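The Robot Will See Your Junk Now
Workia's Tabletop Trainer promises to turn any old clutter into robot lessons. We gave it three weeks and a basketball.
08/07/2022

There is a certain kind of software demo in which everything on the table is a cube. The cubes are red, blue and green, they sit a polite distance apart, and the robot picks them up all afternoon without complaint. I have sat through a lot of these. I have eaten a lot of the small sandwiches that come with them.

So when Workia wrote to say its new simulation service had been built for "the table you really have," I was ready to be bored by a better grade of cube. The service is called Tabletop Trainer. You rent it by the month, you pick an arm and a gripper from a menu, and it builds rooms full of stuff for your virtual robot to deal with, so that your real one, which cost more than your car, can stay safely switched off while you make your mistakes.

The first thing you do is press a button marked Furnish. I pressed it, and it furnished.

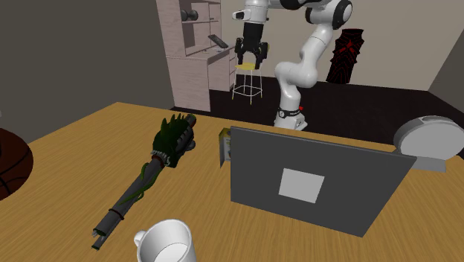
Dragon club, mug, basketball: a Tabletop Trainer room, with the arm waiting beyond the table.

I should say that I did not ask for a spiky green war club. Nor is there any setting to ask for one. Furnish pulls from a library of household objects, and its idea of a household is broad. Over three weeks I came to look forward to it. You get office things and kitchen things, and then you get the sort of item a teenager brings home from a convention and leaves where people eat.

Jytte Mikkelsen, product lead at Workia, told me the club is the most complained-about object in the library and also the one her team would fight hardest to keep. A cube has one good way to be grabbed and a lot of near misses that work anyway. A club with spikes, a vine and a bad attitude has far fewer. "If your grasp planner can cope with that thing, it can cope with a stapler," she said. I have known some difficult staplers, but I took the point.

Setup took me 13 minutes, most of it spent looking for the license key, which arrives in a separate email with a subject line that looks exactly like spam. After that you choose a room, choose a task and let it run. You can lock the objects and shift the camera, or lock the camera and shuffle the objects. You can also lock both and change nothing, which I did by accident for an entire evening. The log called this "13 episodes completed" and did not judge me.

The rooms themselves are a mixed bag. Wood grain is lovely; somebody at Workia cares a great deal about wood grain. Walls are gray, or beige, or a gray that has heard of beige. Screens are blank, which is fine for grasping practice and no use at all if you want the robot to read one. The furniture suggests a landlord with strong feelings about pink.

Where the service earns its fee is in blocked views. Things stand in front of other things, as they do in life. A planner that assumes it can see the whole of everything will have a bad day here.
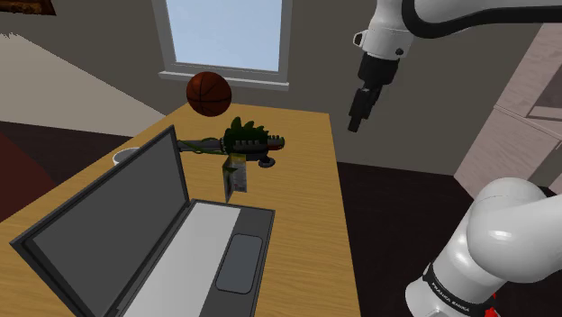

Ward Willems would like it known that he does not share my good mood. Clutter is the easy part, he wrote after I had sent him a trial login; what he wants is weight and friction he can trust, and when he went looking for those numbers he found a slider that ran from Low to High. He has a point, and the slider is every bit as vague as he says. Workia told me that real units are planned for the next update. They would not give me a date.

The other gripe is price. The basic plan covers one arm and 3 rooms, and you will be tired of all of them inside a week. The plan above it opens up the full library, and the jump is steep enough that Cheuk-hei Man, who let me try it in his workshop at Jomville, closed the pricing page and went to make tea. He has since signed up, grumbling, for a single month.

Support is quick and human. I wrote in to ask whether an object could be banned from my rooms, and got a reply within the hour explaining how: right-click, Exclude, confirm. It works per project, so you have to do it again each time you start a new one.

I banned the basketball, in the end, after it rolled off the table in one test too many. The club I left in. Tabletop Trainer is available now by monthly subscription, and the trial runs for two weeks with no card needed.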